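Serunance SF-2 Tapered Fingers (pair)
Part no. 1001
Sold by Dralach Robot Supply

Ships in 2 days. In stock: 21 pairs

Black tapered fingers for small arms. Wedge shape, narrow at the tip, wide at the base so they don't flex much. Made for getting into tight spots, dish racks, bins, drawers. Bolt on with the four screws in the bag. Hex key not included, sorry, we ran out.

Why we carry them

We were selling the Ackah flat pads for everything and kept getting mail from folks doing dish handling. Flat pads are great on boxes. On mugs, not so great. Too wide to get between two cups laying close together in a rack. So we ordered three kinds of finger and ran them all on the mug rack at the shop. Hussam Karam did most of the driving, Sunday, start to finish.

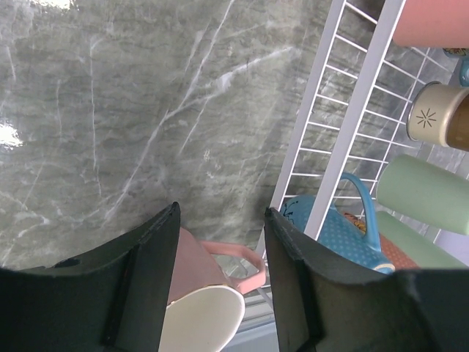

Handles were the main thing we wanted to know about. Going in by the wall of the mug is easy with any of the three. Going in next to a handle is where the Ackah pads bump and shove the whole rack over. The SF-2 tips are thin enough to get down beside one if you line up the wrist first. Still takes some practise. Take it slow on the last inch.

How they compare

Serunance SF-2: best in a full rack. Narrow tip, so less contact area. Tall smooth cups can rotate in the grip.
Ackah flat pads: best grip on straight sides, worst clearance. Keep them if you mostly do boxes.
Munau soft fingers: gentle, nice on thin rims. Slow to let go and they pick up dust like crazy. Tips wore out first.

45 picks with each set, same rack, same arms. Hussam would buy the SF-2 again and so would I. For heavy stuff we'd stay with the Ackah.
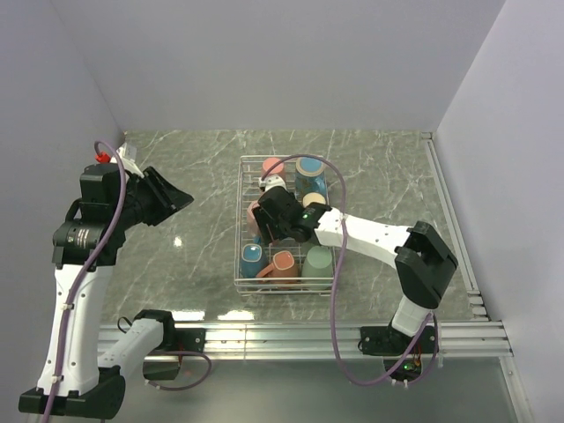 Both arms on the front rail, mug rack between them.

Wrist camera notes

You can keep your wrist camera on with these. Check that you can see both tips AND the gap between them before you tighten the bracket down, moving it later means redoing calibration. Shiny work tops will throw glare into the picture, try turning a lamp before you mess with exposure settings. Tie the cable off along the forearm and leave slack at the wrist.

In the bag

Two fingers, left and right (they are not the same, check the mark on the inside face)
Four screws
One spare grip strip

Fit

Fits the Serunance parallel gripper, both versions. Fits Ackah grippers with the adapter plate, sold seperately. Does not fit Munau.

Returns OK if the screws are still in the bag. Questions, use the contact form, mornings are best.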